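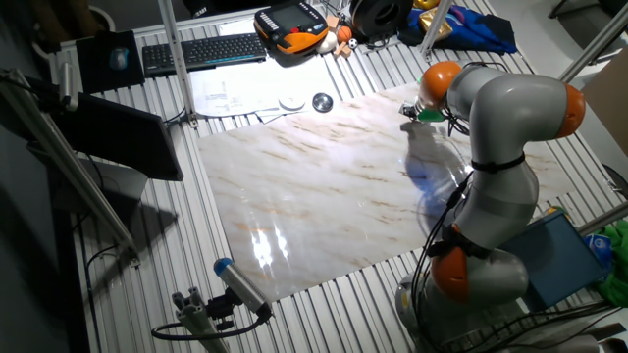 *Marble-patterned sheet, cream with tan veining, on a slatted aluminum table.*

**Parngate, Friday, May 22, 2020** – Lernelard today added 2 marble-look sheets to its Opoku range. "Every supplier says theirs passes for stone," said product lead Ishbel Carnegie. "I doubt it, ours included. Look at it under your own lights before you order."

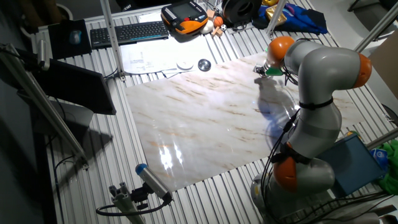
*The glossy surface catches the light.*

Samples ship from Prukberg in December. No claims on wear until then.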